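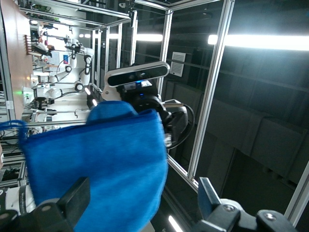

How do you get microfibre towels to soak up water again? Mine just push it round the worktop now.

Wash them on their own at 40 with half the usual detergent and no softener, then again with a mug of white vinegar in the drawer and nothing else. Dry on the line or on low. If they still smear after two goes of that they're probably past it and want demoting to floor cloths.

Posted by Liette Cloutier, October 9, 2019

More detail as I got asked for it last time. Bought a big pack in April, 300gsm or so the label said, used for kitchen, windows, the car, drying the dog. Lovely for a couple of months. Now you put one on a puddle and it sort of skates. Water beads on top. They look fine, feel a bit waxy maybe. I've been washing with everything else at 30 with the normal liquid and a capful of softener cos my husband likes his shirts soft. Hard water here, kettle furs up in a week. Machine is a Gremach, the older one with the two knobs, no idea if that matters. Don't want to bin them if I can help it. Also is it true you can't tumble them??

14 comments · 3 shares

tansy_r

It's the softener. Every time this comes up it's the softener. It coats the fibres and microfibre only works because the fibres are split into tiny bits that grab the water, so once they're coated you've basically got a waterproof cloth. Same reason you shouldn't use it on sports stuff.

What I do, and I clean holiday lets so I go through a lot of these:

Strip wash first. Bucket or bath, hottest your tap will go, tablespoon of soda crystals, leave them a couple of hours. Water goes a really horrible grey. Tip it out, don't put your hands in without gloves if you've got eczema like me.

Then machine, 40, small amount of non-bio LIQUID not powder. Powder doesn't always dissolve and the bits get stuck. Extra rinse if you've a button for it.

Then vinegar wash as above. Personally I put it straight in the drum, some people say it's bad for the rubber seal, mine's been ok for years but you do you. Never ever with bleach though, not same wash, not the wash after either.

Never wash them with cotton towels. The lint gets caught in the pile and you'll be picking it off your windows till Christmas. I keep a seperate net bag on the back of the door and do a load when it's full.

Tumbling is fine on LOW. High heat melts the ends, you can't see it but you can feel it, they go scratchy and catch on dry skin. No dryer sheets, they're softener by another name. If you've been tumbling on hot then no amount of soaking will sort it, sorry.

Iron, no. Don't know why anyone would but my sister in law did.

27 found this helpful

Gotlow

Used the Reisinger stuff in the purple bottle, worked for me. Bit dear.

1 found this helpful

pegbag_mo

Agree with most of what tansy says but would add the hard water thing, she skipped that. Limescale builds up in any cloth and makes it stiff, so with a kettle like yours I'd do the vinegar one every month or so as a matter of course and not wait for them to go skatey. Or citric acid if you can't stand the smell, heaped tablespoon dissolved in warm water first. Cheaper than vinegar if you buy a tub. Mine came from Urnura on the high street, next to the jam sugar.

Also split them up by job. Car ones get wax and polish on them and if those go in with the kitchen ones you've spread wax over the lot, which sounds a bit like your "waxy" to me. Dog ones separate too for obvious reasons. I sew a bit of coloured thread through the label. Takes five minutes in front of the telly.

Test for whether it's worked: pour a spoonful of water on the side, lay the cloth on flat, don't press, lift it off. Good one takes the lot. If there's a trail left do another wash. If you do the test before AND after you'll know which are worth keeping, some in a pack just go sooner than others, esp the thin ones off a roll.

New ones want a wash before you use them as well, they come with some sort of finish on. And the dark ones bleed, first two washes at least, I had a very blue sink.

As for the shirts, put the softener in the shirts' wash and keep the cloths out of it? Then everyone's happy. Or run an empty hot wash before the cloths go in because the drawer does hang on to it. Pull the drawer right out and have a look, mine was like the inside of a drain.

9 found this helpful

Liette Cloutier

Thanks both. Drawer was disgusting. Soda crystals on the list for tomorow, will do the spoon thing on a couple first. Car ones were in with the kitchen ones yes, oops.

We use cookies to improve your visit. By carrying on you agree to our cookie policy. OK / Manage settings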